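Open day at Pruminside, or how I spent a Tuesday looking at bedrooms

So I finally went! I've been meaning to go to the Pruminside open day for years and every October I miss it, usually by finding out the week after. This time I had it on the calendar in red, filled the tank the night before, and was out the door before seven with a thermos and a bag of pretzels that didn't make it past the county line.

If you don't know the place, Pruminside does furnished rooms. They plan them, fit them out and look after them for short-stay buildings, and once a year they open up the sample floors and let regular people wander through. It's out past Wollusov on the river road. The sign is tiny. I drove past it, turned around at a feed store, drove past it again from the other side, and then just followed a van that looked like it knew where it was going. It did, thank goodness.

Parking is on grass. Wear real shoes. I wore my nice flats and I regretted it from the car to the front door and then again all the way back.

Check-in was quick. You get a paper wristband, a map, and a coupon for the cafeteria. There are 48 sample rooms spread over 4 floors, and you're allowed to open drawers, sit on things, lie down on things, whatever you like as long as your shoes stay off the bedding. I took that seriously and tried out more mattresses in one morning than I have in my whole adult life (my favorite was a squashy one on the second floor, and my back has been telling me since that I have bad taste).

First floor is all kitchens and tiny dining corners. I'm not a kitchen person so I sped through, but I did stop for the pull-out cutting boards from Cinwood. You tug a strip of wood under the counter and out comes a board with a notch for scraps. I pulled it in and out so many times that a lady behind me cleared her throat. I want one. I don't have a counter it would fit under, but I want one anyway.

Second floor is bathrooms and bedrooms. Lots of towels. There was a whole display about where to put a hook so people will really use it, and the answer is lower than you think and closer to the shower than you think. I came home and measured mine. Too high! Explains a lot about the state of my floor.

Third floor was the part I'd come for, the everyday-upkeep rooms. These are set up to look like somebody has been staying in them. Beds not made, snack wrappers around, that kind of thing. The whole idea is the tidying, how a room comes back together after a guest and which things in it make that easy or make it a pain. I know that sounds like the dullest floor of the building, and I stayed there the longest by far.

I cleaned vacation rentals for a few summers, and I have opinions about wastebaskets. Too small, and you get a ring of wrappers on the carpet by the second evening. Too light, and it tips when you lean on the edge to pick something out. No liner, and you're rinsing out soda at four in the afternoon with the next people already in the driveway. And a bottle in the same basket as the tissues always ends up lying at the worst possible angle, so you lift the bag and clunk. I always pulled the glass first and carried it out separately.

They had the round kind of basket, with the dark rough outside, which I've liked ever since my aunt had one by her sewing chair. It hides scuffs. It also looks okay next to a nice piece of furniture, and I can't say that for the white plastic ones.
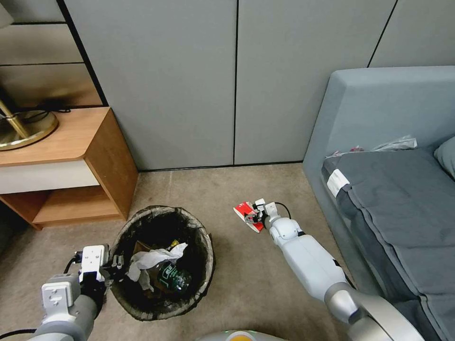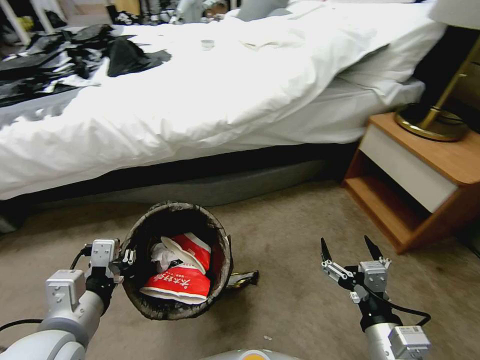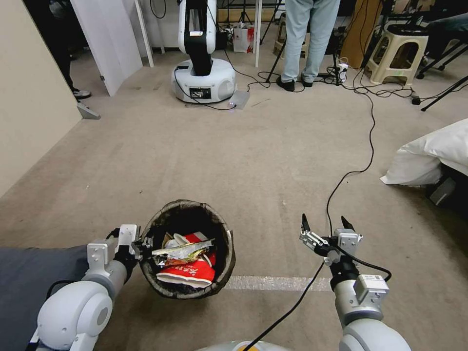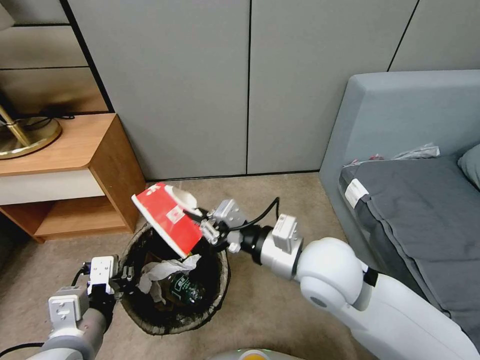
Beige carpet and a round wastebasket in every one of these. The green bottle is in the first and the last.

Anyway, carpet. I got into a long chat with another visitor about beige carpet and we did not agree at all. She's had it in two houses and swears it's forgiving, it goes with everything, and you vacuum and forget it. I say it's forgiving until the first cup of coffee, and then you own a rug whether you wanted one or not. We went back and forth on this by the stairs for so long that we ended up having lunch together and arguing about grout.

Lunch, by the way! The cafeteria coupon takes a little off but you still pay 11 dollars for the hot plate. I had dumplings with cabbage and a slice of plum cake. Dumplings were heavy in a good way. The cake was the best thing I ate all week, and it came from Zelenák, the bakery back in Wollusov, so if you're driving that direction stop there and skip the cafeteria dessert line, which was out the door by noon. The coffee was not good. Bring the thermos in with you, they don't mind.

After lunch I did the fourth floor, which is storage and sofa beds. I sat on all of them. A few things I scribbled on the back of my map, for anyone shopping:

Try folding it out yourself before you buy. Two of the ones I tried needed a hip and a knee and some language.

A removable seat cover is worth paying extra for. Check that the zipper goes around at least two sides or you'll never get it back on after washing.

Nightstands with an open shelf at the bottom look great in a showroom and collect dust like it's their job. Mine at home has one. It holds chargers I can't identify and a library book from the spring.

Lamp cords. Please, somebody, give me a bedside lamp where the cord goes straight down the back and stays there.

There was also a talk at two o'clock about laundry, and I sat in the back row. Mostly it was for people who run big buildings. The speaker said they'd pressed 2,701 pillowcases in the month before the open day, and a man near me whistled out loud. I've ironed maybe six pillowcases ever. She had a good tip for duvets though. Hold the two far corners through the cover, shake hard, and do the buttons last with the whole thing hanging over the side of the bed. I tried it that weekend and it did work, mostly. One corner is still off wandering around in there.

The gift table by the exit was small. Cinwood had offcuts for sale, little blocks and strips, and I bought a bundle with no plan whatsoever. They're on the windowsill. They smell nice. One is already propping up the short leg of the porch table.

Things I'd do differently next time: get there right when they open, start on the third floor and work down while everyone else is still crowding the kitchens, and eat early. The elevators are slow and there's a line by late morning, so take the stairs if your knees are up to it. Restrooms are on the first and third floors only. The map says second as well but that door is a linen closet (I opened it with a lot of confidence).

I got home after dark with sore feet and went straight around my house looking at every wastebasket in it. The one in the den has a crack down the side that I've been turning toward the wall since we moved in. It's going out with the recycling this week, and I'm going to look for a round one with a decent rim, big enough for a real liner. If anybody knows a store that carries them in a dark color for a normal price, leave me a comment, and if you went to the open day too, tell me which mattress you liked!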